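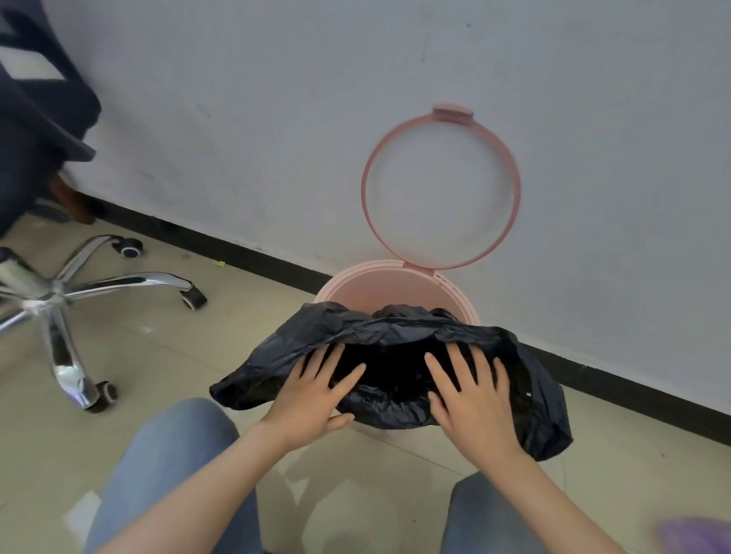
Urkport Facilities Automation Group: Equipment Planning FAQ

2021-01-06
By Oninska, Equipment Planning Desk

Which tasks are in scope for the first purchase?
Office waste rounds: pulling the full bag, fitting a new one, closing the lid. Fitting the bag is the hard step. A thin black bag has to be opened, pushed down inside a small bin and spread over the rim, and it takes two hands. Budget for two arms.

Can we buy one arm now and add the second later?
Yes, but the Clumis base must be ordered with both mounts. Retrofit mounts are quoted separately and add 12 weeks.

Do we need to replace our bins?
Not for the pilot. Record the diameter, height and lid type of each model on your floor. Lids that flip up and stay up against the wall are acceptable. Swing lids are not supported.

How much clearance is required?
40 inches in front of the bin. Rolling chairs are the usual obstruction, and their bases reach farther than the seat. List any bin that shares a corner with a chair.

What should we budget for consumables?
Roughly 300 bags per arm pair for setup and testing, plus normal use. Gripper pads go under maintenance, not supplies.

Who handles installation?
Ní Chonaill, under the existing service contract. Site power and network drops are charged to the requesting department.

When are requests due?
Requests received by the end of May are considered for the next budget year. Attach the bin list and a floor plan. Requests without a floor plan are returned.

Can two departments share a unit?
Yes, if both are on the same floor. Submit one form with both cost codes.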